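Elikem Sarpong was on his second coffee by the time I found the cafe in Irkwood, and he'd already started talking before I had my coat off. He wanted to tell me about the choir. I'd come to ask about the choir, so this suited us both!

He started it two years ago, after moving up from Bridside for work and finding there was nowhere to sing unless you could read music or went to church. "I can't read a note," he said. "My auntie taught me everything by yelling it across the kitchen." So he put a card up in the library with his number on it, booked the scout hall for a Monday night and waited to see who'd come.

Two people came. One of them had the wrong night for pilates (she stayed, and she's now the loudest alto they've got).

"We sang the same song for an hour and a half," he told me. "It was terrible. I drove home so happy I missed my turn."

I asked him how you teach a whole room a song with no sheet music, and he put down his cup and did it to me, right there, a line at a time, until I was humming the low part of something his grandmother used to sing in Ansah. I'm not a singer. The couple by the window were very kind about it.
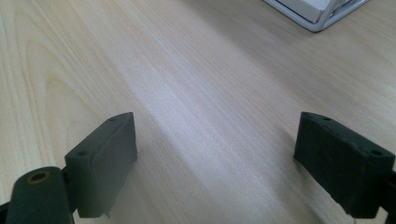

He's fussy about a few things. No phones for lyrics, you learn the words or you hum. No solos until you've been coming a full term. And everyone swaps parts now and then, even the basses, who complain about it the whole way through. "They complain in tune, at least," he said.

The big one this year is the Lukon winter festival in July, where they've been given a proper slot on the Saturday night. The hall holds 500 and he's trying not to think about it. Getting everyone there and back by bus is going to cost $900, and they're partway there thanks to a sausage sizzle and a very long raffle.

Was he nervous? "For me, no. For the tenors, yes," he said, and then he laughed for quite a while and wouldn't tell me why.

Monday nights, seven o'clock, scout hall, gold coin at the door. He says to bring a water bottle and wear warm socks, the heater's hopeless.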